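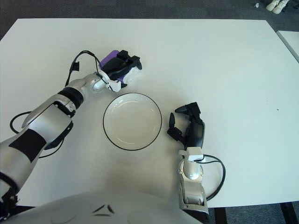
Looking after rimmed white plates

Wash by hand if the dark rim is painted over the glaze. Run a fingernail across it: if you can feel an edge, keep it out of the dishwasher.

Grey marks in the well

These are usually metal left behind by cutlery. Make a paste of bicarb soda and water, rub gently with a damp cloth for 2 minutes, then rinse. Go lightly near the rim and skip the steel wool.

Tea and tomato stains

Soak in warm water with a spoonful of bicarb for an hour. Avoid bleach on coloured edges.

Stacking

Put a paper towel between plates and keep each pile to 13 or fewer. Heavier serving plates go at the bottom.

White tabletops

Wipe up spills straight away and lift plates when you move them, as an unglazed foot will scratch a matte surface.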